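Ludside Table Top, Gray-Green Matte
Section 4: Setting Up and Caring for the Surface
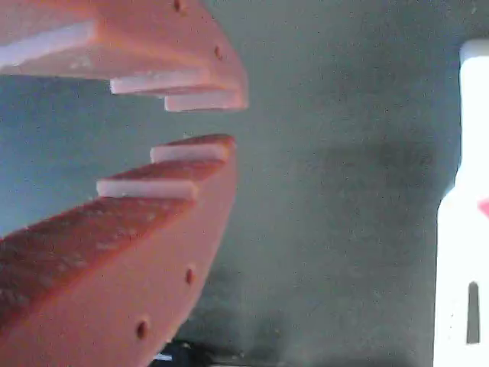

Which cleaner should be used on the matte surface for everyday cleaning?
Plain water with a few drops of dish soap, applied with a soft cloth. Wipe with clean water afterward and dry with a second cloth.

4.1 Before you start

The top has a flat, matte finish with a fine speckle. The speckle is part of the finish and will not come off with cleaning. Tops from different batches can vary slightly in shade. If two tops will stand side by side, compare them in daylight before fitting either one.

Leave the top in the room where it will be used for 10 hours before fitting. Lay it flat, finished side up, with the protective film on.

Tools needed: screwdriver, level, pencil, soft cloth. The screws and felt pads are in the bag marked Jondis.

4.2 Fitting the top to the frame

1. Place a blanket on the floor and lay the top on it, finished side down.
2. Set the Jondis frame on the underside. Line up the slots in the frame with the pilot holes.
3. Start all screws by hand. Do not tighten any of them yet.
4. Check that the overhang is equal on both long sides. Adjust if needed.
5. Tighten the screws in a cross pattern, starting at the middle of the frame.
6. With two people, turn the table over and set it on its feet. Do not drag it.
7. Check with the level in both directions and turn the feet in or out until the top is level.
8. Remove the protective film, starting at one corner and pulling slowly at a low angle.

CAUTION: Use only the screws supplied. Longer screws can break through the finished side.

NOTE: A faint haze may remain where the film was. Wipe once with a damp cloth and let the top dry.

4.3 Daily use

The maximum load is 58 kg, spread evenly. Do not sit or stand on the table.

Lift objects to move them. Grit caught under a heavy base will leave marks in a matte finish, and these cannot be polished out. Fit the felt pads under anything that stays in one place, such as a lamp or a storage tower.

Keep hot pans and irons off the surface. Use a trivet.

4.4 Cleaning

1. Clear the top and brush off loose dirt.
2. Wipe with soapy water as described at the start of this section.
3. For ink or grease, use Yeom surface cleaner. Apply it to the cloth, wait one minute, then wipe.
4. Rinse and dry.

CAUTION: Do not use scouring powder, steel wool, wax or furniture polish. Wax fills the texture and leaves shiny patches.

If shiny patches are already present from rubbing, a Skevent fine pad, 3,000 grit, may be used with water and light pressure. Test on the underside of the overhang first - the effect is permanent. Do not use a 400 grit pad on the finished side. That grade is supplied for cut edges only.

4.5 Checks

Retighten the frame screws one month after fitting, then once a year. Check the level again whenever the table has been moved. Replace felt pads when they are worn flat.

For replacement of edge strips, see Section 5.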